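Comparing Two Grippers on the Same Arm Without Fooling Yourself

Posted October 2018 in Bench Notes

So you have one arm, two grippers, and an argument about which gripper is better. I've been there three times now, and the first two times I got an answer that fell apart as soon as somebody else repeated it. This is the routine I use these days. It takes an afternoon if your tool changes go smoothly and most of a day if they don't (mine usually don't).

The two I had on the bench were the Grellamar, a parallel two-finger with pretty stiff fingers, and the Ralell, also two fingers but with a softer pad and a lot more give. Same arm, same controller, same wrist camera. I drive everything through Mutiso because that's what our lab settled on back in April, but nothing below depends on it.

What you need

Both grippers, with the mounting hardware already sorted out
A wrist camera that stays put when you swap grippers
A handful of test objects you can put back in the same spot
A notebook, or a spreadsheet if your hands are clean
Painter's tape

Step 1: Pick objects that are annoying in different ways

A cube is fine for a warm-up. Everything can pick up a cube. You want at least one thing that's long and thin, one thing that rolls, and one thing that has to be pushed on instead of picked up. I like toy sports stuff for this! A miniature pool table gives you a cue and balls in one go, plus rails to bump into, and a big push button next to it covers the pressing part.

Step 2: Mount the first gripper and redo the tool offset

Yes, even if you think the old one is close. The Ralell sits 9 mm longer than the Grellamar on my flange, and I once ran a whole morning of trials with the wrong number in there. Every grasp was low and I blamed the pads. Touch off on a known point, save the offset under the gripper's name, and write the number in the notebook too.

Step 3: Sort out the cables before you run anything

Swing the wrist through its full range by hand or at crawl speed and watch the loops. Leave enough slack that nothing pulls tight at the far end, then tie it so the slack can't drop down in front of the camera. Do this again after you swap grippers. A cable tugging on the wrist shows up in your results looking exactly like a bad grasp.

Step 4: Set the same force, as best you can

This one is a pain. The Grellamar wants a percentage and the Ralell wants motor current, so there's no setting that means the same thing on both. I squeeze a cheap load cell between the fingers and adjust each one until it reads 300 grams. Close enough for what we're doing, and way better than typing 50 into both boxes and hoping.

Step 5: Run 20 trials per object, then swap

Don't stop early because one of them is winning. Put the object back on its tape mark every time, start from the same home pose, and write down what happened in plain words: slipped, tilted, missed, fine. I keep "tilted" as its own column because with a long object you can have a perfectly solid hold and still be pointing the wrong way.

Then swap, redo steps 2 through 4, and run the same 20 again in the same order.

Step 6: Look hard at the long thin thing

I could have skipped the other objects and learned nearly as much from the cue. It's light, the balance point isn't where you'd guess, and with only two fingers on it the whole stick wants to pivot. Check three things while you're setting up: where along the cue the fingers close, whether they're square to it, and how much room the fingertips have above the rail. I come straight down near the top rail with the cue lying across the table, then creep the last bit at low speed.
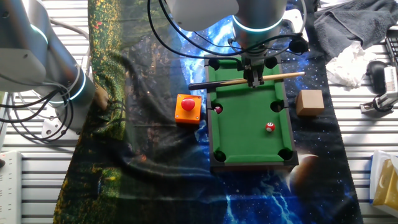 Esther Mabula wrote in to say she'd move the grasp point before trusting any of the cue numbers. She ran the same kind of comparison on a Zurkik arm and found that shifting the fingers toward the butt end changed her tilt count more than changing grippers did. Her suggestion was to mark three spots on the cue, run each gripper at all three, and compare the best spot against the best spot. She also wanted to know if I'd cleaned the pads between objects. (I had not. I do now.)

I tried her version the following week and I'm folding it in as a proper step.

Step 7: Repeat the cue at three grasp points

Tape flags work for marking, but keep them away from where the fingers land or you'll be testing the tape. Wipe the pads first. The Ralell was still the steadier of the two on the cue for me, though by less than before, and the Grellamar was clearly nicer on the button, where you want something stiff.

If your controller logs finger position, save it for every trial. I'm still going through mine, and I'll add the Mutiso export settings once I've cleaned them up.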